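Furkley launches tray meal service for shared workplaces and study centres

One tray, one bowl, one plate, one mug and a napkin: new service begins in October with 500 place settings

Furkley, the tableware and catering supply firm, has today announced a tray meal service for workplaces, study centres and day clubs that have no dining room of their own. The service, named Plultow, supplies complete place settings on individual trays and collects them again after the meal for washing.

The first 500 settings will go into use in October at the Cirker building, where tenants on all floors will be able to order a laid tray for lunch. A further 1000 settings are on order and will be offered to other sites once the opening period at Cirker has been reviewed.

Plultow is intended for places where people eat at a worktable, a meeting table or a shared bench. Many such sites rely at present on disposable boxes and cutlery. Furkley has supplied bowls and plates to canteens for a number of years, and customers have asked regularly whether the same quality of tableware could be provided in rooms without a kitchen or a serving counter.

Each standard setting consists of a tray, a plate, a bowl, a mug, a cloth napkin and a choice of eating utensils. The bowl is placed on the plate, and the plate on the tray, so that the meal can be carried to the table in one go. Customers may choose between spoons and chopsticks, or ask for both. Knives and forks will be added to the range at a later date.

The choice of colours was made together with the design office Heiskanen. Red was selected for the tray so that it can be found easily on a crowded table and is less likely to be left behind at collection. A dark plate under a white bowl gives a clear edge between the two, a point raised by several older users during the preparation of the service. The napkin is dark green.

"People who eat at their place of work should be able to sit down to a properly laid meal," said Hertta Mustonen, head of service development at Furkley. "We have spent a good deal of time on small matters, such as how far the plate should extend beyond the bowl and where a person expects to find the spoon. These are things a diner notices at once when they are wrong."

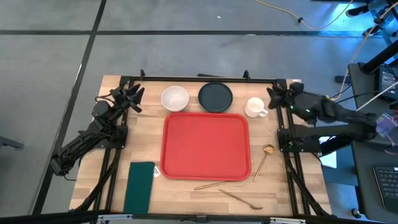
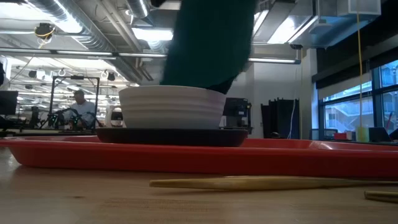

Plultow tableware with red trays, white bowls and dark round plates on a light wooden tabletop.

The order in which a tray is laid has been written down in a short guide, which will be supplied to every site. The tray is set down first, with its long side towards the diner. The plate follows, then the bowl. The mug is placed to the right, with the handle turned so that it can be reached without crossing the bowl. Utensils are laid last, together with the napkin. Sites may adapt this order to suit left-handed diners, and the guide includes a separate page for that purpose.

Clearing is done in reverse. Diners are asked to leave the bowl on the plate and to put the utensils on the tray beside them. Napkins go into a separate bag at the collection point, as they are laundered at a different address from the tableware. Mugs may be kept at the desk until the end of the day, provided that they are returned before the last collection.

Sites that take the service will receive a rack for clean trays and a second rack for used ones. Each rack holds 8 trays. The racks are fitted with wheels and can be moved through an ordinary doorway. No plumbing, hot cupboard or additional electrical supply is required, although sites must provide a clean, level surface for laying the trays and a lift or ramp if the racks are to be used on more than one floor.

At Cirker, clean settings will be delivered each morning and used settings collected in the afternoon. Furkley expects around 400 trays to be used on a normal working day, with the remainder held in reserve for meetings and for the replacement of damaged pieces. On Friday, when fewer tenants are in the building, a single combined delivery and collection will be made.

Food is not part of the basic agreement. Each site is free to appoint its own caterer or to let tenants bring meals from home and use the tableware only. Furkley will provide caterers with the inner measurements of the bowl and the weight of a fully laid tray, so that portions and carrying arrangements can be planned beforehand. A list of caterers who have already worked with the settings is available on request.

Pieces that become chipped or scratched will be withdrawn at the washing stage and replaced without charge, within the limits given in the service agreement. Lost pieces will be charged to the site at cost price. The opening order includes spare spoons and chopsticks, which in the firm's experience go missing more often than anything else.

"We would prefer to begin with one building and do it well," Ms Mustonen said. "The tenants at Cirker have agreed to tell us what is awkward, what is missing and what they would rather not have on the tray at all. Some pieces may change before the wider launch – the mug in particular is still being discussed."

During the opening period, diners will be invited to leave comments on a card placed with the clean trays. The comments will be read jointly by Furkley and Heiskanen. Matters already noted for attention include the size of the napkin, the length of the spoon handle and the wish of some diners for a lid that would keep the bowl covered between the serving point and the table.

Prices for the service will depend on the number of settings, the number of deliveries each week and the distance from the nearest washing facility. Charges are calculated per setting delivered, and there is no joining fee. Agreements may be made for a full year or for a single term in the case of schools and study centres. Tableware already owned by a site can be washed under the same agreement if it fits the standard racks.

Organisations that wish to be considered for the next group of sites are asked to contact the Furkley customer office, giving the number of daily diners, the rooms in which meals are eaten and the times at which deliveries can be received. Sample trays may be borrowed for a short trial.

About Furkley

Furkley supplies tableware, trays and washing services to canteens, schools and workplaces. Plultow is its first service designed for sites without a dining room.

Enquiries from the press

Hertta Mustonen, Head of Service Development, Furkley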